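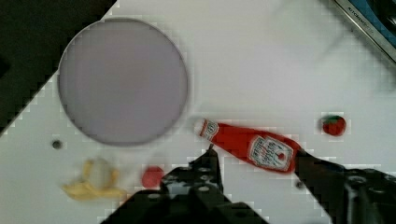
The play kitchen sets had been in one Sundow bin since March, and the bin no longer closed. I emptied it in the afternoon and sorted by material and size, ignoring which set a piece came from. The Endeson catalog does it by set, which only works if nothing has ever been mixed.

Food goes in the shallow tray. Cookware goes in the deep one, part number 486 on the Monwood list - the 1468 is the same tray with a lid and costs more than the lid is worth.
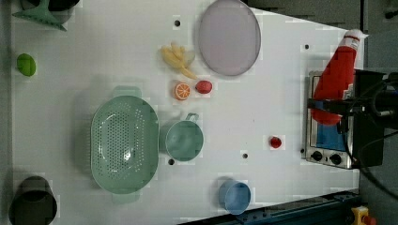
Nesting saves the most volume. A deep tray fills quickly when every vessel is laid flat beside the next, and most of that space is air. The oval green colander sets the footprint, with its tab handles running lengthwise, and the small saucepan goes inside it. The funnel goes in last, spout down. The colander has to lie parallel to the long wall or the handles catch on the rim.

Flat pieces are stored on edge in a rack with slots 2 cm wide.
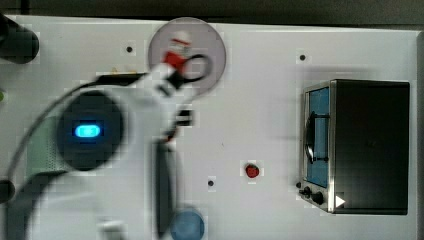
The rack came from Ó Briain and needed 3 screws that were not in the bag. Anything too bulky for a tray stays on the open shelf. Labels are still to do.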